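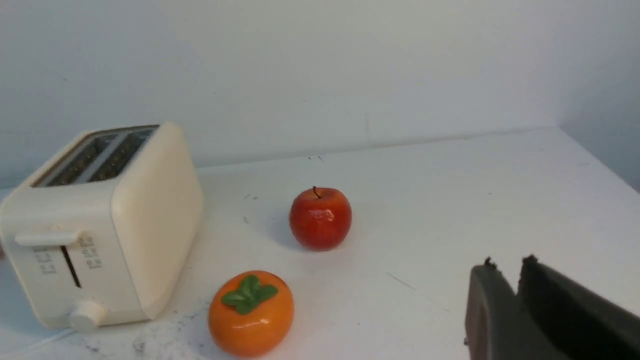
Pledix Toast: demonstrations for a two-slot toaster

Data card for the toaster subset of Pledix. Maintained by Sânziana Bucur and Mandla Ndlovu. Last edited Wednesday, November 29, 2023.

Contents

The subset holds 279 episodes of a robot being driven by remote control through short jobs at a toaster. Every episode has one operator, one instruction and one attempt. There are no scripted motions and no simulated data.

Instructions used:
- take the toast out of the toaster and put it on the plate
- put the bread in the toaster
- push the lever down
- turn the knob

Some operators did the toast in two trips and some stopped after the first slice. The instruction text for stopped episodes was left as it was, and the success flag was set to 0.

Set-up

White tabletop, white walls, fixed ceiling light. The toaster is an off-white two-slot model with the lever, the browning marks and the round knob all on the front panel. It was moved and turned between episodes, so do not assume a fixed pose. It was kept off the mains for the whole collection. The cord stays on the table and can end up within reach of the fingers.

Fruit is put out as clutter. An apple and a persimmon are the usual pair, and an artificial peach is added in the wider layouts. No instruction mentions fruit. An episode in which the gripper knocks a piece of fruit is kept and gets the tag "contact_clutter".

The tabletop was not wiped between episodes. Crumbs and scuffs are part of the data, and a model that treats specks as objects will show it quickly here.

Streams

wrist: colour video from the camera near the gripper. The fingers fill the lower right in many views. Near objects are often only half in view.
head: colour video from above and in front of the table. Use this one for checking layout.
joints: measured positions, one row per step.
command: what the operator sent, one row per step, before smoothing.
grip: a single opening value, 0 closed, 1 open.
text: the instruction.

Wrist and head video are aligned to the joints clock. Where a video frame was dropped, the previous frame is repeated and the step is marked in the "held" column. Episodes are capped at 3,000 steps.

Start state for the toast-to-plate instruction

Both slices stand upright in their slots and rise well clear of the rim. The plate is round, pale blue-green, empty, and placed in front of the toaster. The gap beside each slice is narrow, and operators were told to close on the part above the rim and to lift straight up before moving forward. Lifting at a slant drags the slice against the slot and moves the whole toaster. Those episodes are tagged "body_shift". 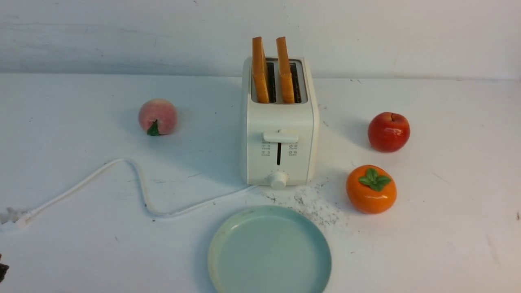 Labels

Bianca Dinu and Wilfredo Navarro split the episodes into 1,881 segments by hand, using six names: approach, grasp, lift, carry, release, retreat. A grasp segment starts at the first step where the grip command falls and ends when the fingers stop closing. Lever and knob episodes have no lift or carry segments.

The two labellers disagreed most on where carry ends and release begins. The earlier of the two marks is the one stored; the other is in "alt_end".

Removed episodes

34 episodes were taken out before release and are not in the count given under Contents. Reasons are listed in removed.csv. Most were clock faults on the wrist camera. The rest were operator errors at the start of a run, such as driving before recording had begun.

Known problems

- White toaster, white plug, white cord and white table. Edges are weak in both views, and automatic exposure makes it worse when the wrist is close.
- The printed marks on the front panel are too small to read from the head view. Do not use this subset for reading dial settings.
- Episodes recorded in May use the older grip scaling. Run fix_grip.py on them before training.
- There is no force data. Lever episodes have to be judged from joints and video.
- Slices were reused between episodes and wear at the crust.

Splits

Splits are by layout, so one arrangement of toaster, plate and fruit never appears in both train and test. Please keep them if you report results. Lăcrămioara Cârstea holds the layout list and can say which group an episode belongs to.

Loading

Episodes are in folders by instruction, one folder per episode, with meta.json at the top. Read meta.json first; it gives the stream lengths and the grip version. The loader in tools/ was written at Jekbridge and needs no robot software installed.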